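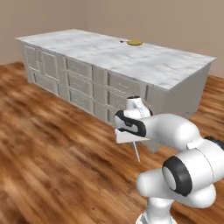 Ask for a demonstration with a full sink and a kid's cereal bowl in it, one reader wrote after our last piece on kitchen machines, and see how fast the sales talk changes. We took the reader's advice and asked. Rimex, which has been promising a robot arm that tidies a kitchen, answered that a full sink was "outside the present scope of work."

The present scope of work is in a release the company put out on 10th July. It says the software has now completed 1000 practice sessions of household chores in simulation, mostly putting cookware away and opening and shutting drawers. The kitchen used for those sessions exists only on a computer. It has a marble-topped island, gray cabinets with drawers and a shiny wood floor, and for the session shown in the release the only thing left out on the counter is one small gold-colored pan.

Anyone who cooks will have questions. Most counters hold mail, a toaster, crumbs and something sticky. Drawers jam on a spatula. Rimex says these conditions will be added "progressively" and gives no order in which that will happen. The release reports how many sessions were run. It does not report how many ended with the pan where it was supposed to be, and a spokesperson declined to supply the figure, saying it would be misread.

The company is working with Netel, which makes the practice software, and with Lorente, a chain of kitchen showrooms that has agreed to put an arm on one of its sales floors in October. Lorente says the arm will restock display shelves and wipe down counters between customers. Asked whether it would do so during opening hours, the chain said a staff member would be present at all times and that the trial would begin with shelves only. The wiping comes later, if it comes.

There is some history here. Zukanow, a rival, ran a shop trial last year in which its machine was to fold and shelve dish towels. The trial was planned for 7 weeks and ended after 2. Zukanow called it a success and has not repeated it. Employees at the store, who asked not to be identified, said they refolded almost all of the towels themselves after closing and that the machine spent a good part of each afternoon waiting for someone to clear a stop signal.

Practice on a computer has real uses. It is cheap, nothing gets broken, and the same drawer can be pulled all night. Netel makes that case reasonably well in its own notes, and it also admits in a footnote that grip and friction are "approximated" and that results "should be confirmed on hardware." The Rimex release leaves the footnote out.

Then there is the price. Rimex has not announced one, but an order form briefly visible on its site listed a deposit of $2188, refundable until delivery. No delivery month was given. The form has been taken down, and the company says it was posted in error and that no deposits were collected.

Rimex would not say when the arm will work in a kitchen that somebody lives in. It would say that the next set of practice sessions will include cups. We asked whether the cups would be dirty. The company said it would get back to us, and had not done so when this item was posted. Lorente says it will let the press watch the shelf trial on its second morning, and we have asked for a place.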